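Can a Robot Do Your Chores Yet?

A page for readers in grades 3 to 6
Feb 24, 2026

Maybe you have a chore you don't like. Maybe it is putting away the laundry, or clearing the table after dinner. You may have seen a video of a robot folding a shirt and wondered when you could get one at your house.

The short answer is that robots can do a few chores by themselves, some chores with help, and many chores badly or not at all. This page explains why.

Chores robots already do

Robot vacuums have been in homes for years. A robot vacuum rolls across the floor, turns when it meets a wall, and goes back to its charger. It has one job, and the floor is flat. If it misses a crumb today, it may get it tomorrow.

A dishwasher is a machine that does a chore too. So is a washing machine. We don't usually call them robots, but they took over work that people once did by hand. Notice what they don't do. The dishwasher can't pick a plate up off the table. The washing machine can't find the shirt under your bed. A person still does the picking up, the carrying and the putting away.

Those are the parts that need hands.

Why hands are hard to copy

Try this. Close your eyes and reach into a pile of clean clothes. Pull out one sock. You can probably do it, because your fingers feel the difference between a sock and a sleeve. If two things come up together, you shake one loose.

Most robots don't have fingers like yours. Many have a gripper, with two stiff parts that open and close like tongs. A gripper is good at picking up a block. A block keeps its shape, so the robot can learn where the sides are and squeeze there.

Cloth is different. It bends and bunches up. A towel can lie flat, hang over something or be squashed into a ball, and it is the same towel each time. You know that without thinking about it. A robot has to learn it.

Learning from people

One way to teach a robot is to have a person do the chore while a computer records it. The person holds a gripper in each hand and does the work with those. The recording stores what the grippers did, and often video as well. Later, a computer program studies many recordings and looks for patterns it can use to move a robot.

It feels odd at first. Picking up a cloth with your own fingers is easy. With two stiff jaws you have to come in at the right angle, pinch and lift, and sometimes you get air.

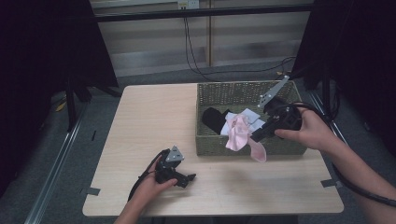
Somia asks why the robot can't just watch one time and then do it, the way she learned to fold towels from her grandmother.

It's a fair question. When a person learns to fold a towel, she already knows a lot. She knows that cloth is soft, that it falls when you let go, and that the back of a towel is still there when you can't see it. She has been learning those things since she was a baby. The robot starts with much less.

So the robot needs to see the chore many times, and it needs to see it done in different ways. Suppose a team records 50 turns of a person putting a towel in a basket, and the basket is in the same place each time. The robot may learn to reach for that place. Move the basket over a little and it might drop the towel on the table. The team has to go back and record more, with the basket moved, with another towel, and with the lights turned down.

What about mistakes?

People make small mistakes during chores all the time, and fix them so fast they hardly notice. You drop a sock and pick it up. You miss the edge of a shirt and try again.

A robot that has only seen perfect work may not know what to do after a mistake. It might keep moving as if it were still holding the sock. For this reason, some teams record people picking up things they dropped, too. Trying again is part of the chore.

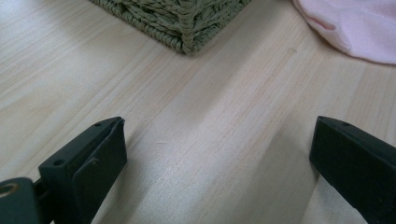 A robot also has to know how far away things are. You have two eyes, and your brain compares what each one sees. A robot may use one camera, or two, or more. Some cameras are placed up high, where a person's head would be. Others ride right on the gripper. The high camera sees more of the table. The one on the gripper gets a close look at whatever it is reaching for, but it can lose sight of everything else.

Shiny tables can be a problem, because bright light bouncing off the top can hide small details. Pale cloth on a pale table is harder to see than dark cloth on a pale table. Good programs get used to this — but only if they have practiced with it.

What about stores and warehouses?

Robots have an easier time in a warehouse than in a bedroom. The floors are flat and the boxes have square corners. People can set up the building to suit the machines. Robots that carry shelves or move boxes are at work in many warehouses now.

Stores are harder. Shoppers walk around, and they put things back in the wrong place. Folding a sweater that someone has tried on and left in a heap is still mostly a job for people.

So, when?

No one knows the date. A robot that can pick up one kind of thing and put it in one kind of basket can be built today, if people spend enough time teaching it. A robot that can walk into any messy room and clean it is much farther off. It would also need to be safe around little brothers, pets and stairs, and it would have to cost less than a car.

For now, the clothes on your floor are yours to pick up.

Try it yourself

You need two pairs of kitchen tongs, a small basket and a few pieces of laundry. Ask a grown-up before you borrow the tongs.

1. Put the basket on a table and lay the laundry next to it.
2. Hold one pair of tongs in each hand.
3. Put each piece in the basket without touching it with your fingers.
4. Now take it all out and fold one piece with the tongs.
5. Move the basket to a new spot and do it again.

Which piece was the hardest to pick up? Did you get better on the second try? Write down one thing your fingers can do that the tongs can't.

Words to know

Gripper: the part of a robot that takes hold of things. People can hold some grippers in their hands too.

Program: a set of instructions that a computer follows.

Recording: a saved copy of something that happened, such as video or the way a tool moved.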